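Como pendurar a toalha de banho (e por que os truques da internet quase nunca servem)

Desconfio de qualquer tutorial que prometa mudar a minha casa de banho em cinco minutos. Já li dezenas sobre toalhas, e quase todos começam com um rolo de tecido branco num cesto de vime e acabam com uma ligação para comprar o cesto. O que se segue é mais modesto: pendurar uma toalha num toalheiro de parede de modo que ela seque, não caia e não pareça um trapo. Só isso.

O que vai precisar

Uma toalha turca. Um toalheiro de barra simples, fixo à parede. Um nível de bolha, se ainda não o fixou ou se desconfia de quem o fixou. Uma fita métrica. Não precisa de molas, ganchos adesivos nem do spray "reavivador de fibras" que a Lurine vende em frasco pequeno a preço de perfume. Experimentei. A toalha ficou a cheirar a spray.

Passo 1. Meça a barra antes de culpar a toalha

Uma toalha de banho dobrada em três no sentido do comprimento cabe em quase todas as barras. Dobrada em dois, já não. Meça o espaço livre entre os dois suportes, sem contar com as placas, e compare com a largura da toalha dobrada. A minha barra é uma Fetska e o catálogo dá-lhe 80 centímetros, mas esse é o número de ponta a ponta e o espaço útil é menor. Os fabricantes gostam de medir por fora.

Se a toalha dobrada ocupa a barra toda, dobre mais uma vez ou arranje uma toalha mais pequena. Encostada aos suportes, fica com pregas nas pontas e são essas as partes que demoram mais a secar.

Passo 2. Sacuda

Segure a toalha pelos dois cantos de um dos lados curtos e sacuda com força duas ou três vezes. É o único conselho da minha avó que resistiu a todas as minhas tentativas de o desmentir. A argola do tecido turco levanta e as rugas maiores desaparecem. Não é preciso passar a ferro. Há quem passe toalhas a ferro, e eu não discuto com essas pessoas, mas o ferro achata a argola e a toalha absorve pior.

Passo 3. Dobre em cima de uma superfície plana

Dobrar no ar é para quem trabalha em hotéis. Em casa, use a cama ou a tampa da máquina de lavar.

Estenda a toalha com o avesso para cima. Leve um dos lados compridos até dois terços da largura. Traga o outro lado por cima, de forma a que a bainha fique escondida. Alise com a mão aberta do centro para fora.

Se a toalha tem etiqueta, deixe-a na parte de dentro. Se tem uma barra decorativa numa das pontas, essa ponta fica à frente, a menos que a ache feia, e nesse caso vira-se ao contrário sem pedir licença a ninguém.

Passo 4. Passe por cima da barra e acerte as pontas

Passe uma das pontas por trás da barra e puxe até que a frente e as costas tenham o mesmo comprimento. Os blogues de decoração mandam deixar a frente um pouco mais comprida. Pode fazê-lo, mas a parte de trás, encostada à parede, já recebe menos ar, e convém não lhe acrescentar camadas.
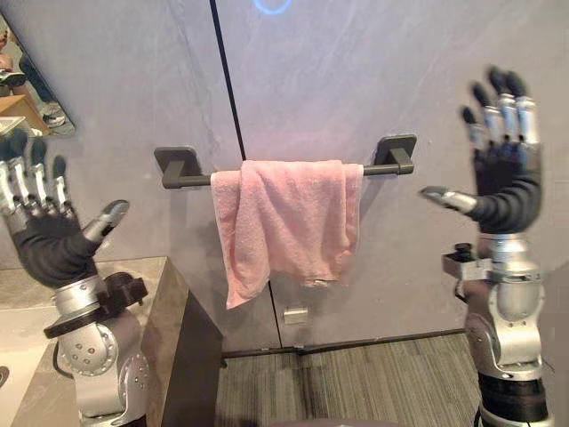

O erro mais comum é largar a toalha assim que ela se aguenta sozinha. Aguentar-se não custa nada, porque o tecido turco é áspero e agarra-se a qualquer tubo. O acabamento é outra conversa: esta toalha cor-de-rosa está ao meio da barra, com um pedaço de tubo livre de cada lado, e até aí tudo certo. Mas está amarrotada, e a orla de baixo desce mais à esquerda, onde um canto acaba em bico. Para corrigir um caso destes não vale a pena puxar só pelo canto. Levante a toalha inteira, volte a alinhar a dobra de cima com o tubo e só depois deixe cair os dois panos. Dez segundos de trabalho, se tanto.

Passo 5. Verifique a barra

Antes de acertar a mesma toalha pela terceira vez, olhe para as placas de fixação. Se uma estiver mais baixa do que a outra, a barra fica inclinada e a orla nunca há de parecer direita, por muito bem que dobre. Ponha o nível sobre o tubo nu, sem toalha. Uma fotografia não serve de prova, que o ângulo engana muito.

O meu cunhado, Dennis Lema, garante que a olho se chega lá. Fixou o dele a olho. Vive com ele torto desde setembro.

Se o desvio for pequeno, alguns toalheiros têm folga nos furos: desaperte os parafusos, acerte e volte a apertar. Se não tiverem, são furos novos, e em parede revestida a painel ou pedra eu pensaria duas vezes. Convivo bem com uma inclinação ligeira. Com um revestimento rachado, não.

Quanto tempo demora a secar

Depende, e quem lhe der um número único está a adivinhar. Fiz o teste em minha casa com a janela entreaberta: dobrada em três, a toalha levou 16 horas a ficar seca ao toque; aberta e passada uma só vez por cima da barra, levou 9. É uma casa e uma toalha, não é ciência. Mas a diferença chega para eu dobrar em três apenas quando espero visitas, e nos outros dias deixá-la o mais aberta que a barra permite.

As toalhas de "secagem rápida" da Skavgate também passaram por cá. Secam depressa, sim. São finas como um pano de cozinha, e eu suspeito que o segredo esteja todo aí.

Perguntas que me fizeram

O leitor Gilles Collet quis saber se pode pôr duas toalhas na mesma barra. Pode, lado a lado e se houver espaço. Uma por cima da outra, a de baixo fica húmida e começa a cheirar.

Outra pessoa perguntou pelo amaciador. Uso pouco e raramente, porque deixa a toalha macia e preguiçosa a absorver. Meia chávena de vinagre no compartimento do amaciador resolve-me a aspereza, mas leia primeiro o manual da sua máquina.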